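Recovering from a tilted grip on a processor insertion

Part of the Brolomus cell notes. Last revised September 8, 2021.

Use this procedure when the arm stops with a grip fault while it is holding a processor above the socket. On our cell the fault shows as code 62. It means the jaws closed, but not to the width the program expected.

Before you touch anything, press the pendant stop and leave the jaws closed. Do not press Release. A processor dropped from even a small height can bend the contact pins, and a bent pin usually means a new board.

Look at the wrist camera view first. You need to know which way the processor is leaning and whether the load plate is still up.

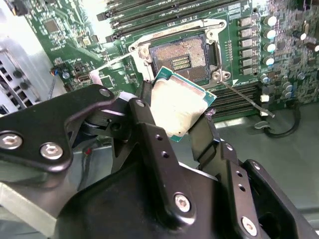
Processor held at a tilt, with the socket open beyond it.

If the load plate is up and the processor is clear of the pins:

1. Switch to manual mode and set the speed to 2 per cent.
2. Back the wrist away along the tool axis. Don't use the base axes – the arm will swing sideways across the socket.
3. Once the jaws are clear of the case walls, move to the Lernell waypoint beside the case.
4. Hold a gloved hand under the processor, keep your fingers out of the jaws, and have a second person release it.
5. Check the pins with a torch before you try again.

If any edge of the processor is touching the pins, stop there. Switch off the arm drives and call whoever is on duty for the cell.

Check the cables too. A cable that pulls tight as the wrist turns can shift the grip, and that was behind two of our faults in April.

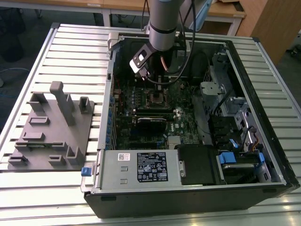
Magdalini Tsakiris adds that she would run the full path with empty jaws before the retry, and that the grip force should go back to 82 if anyone has changed it during testing.

Clear the fault from the pendant and write the code and the waypoint in the cell log.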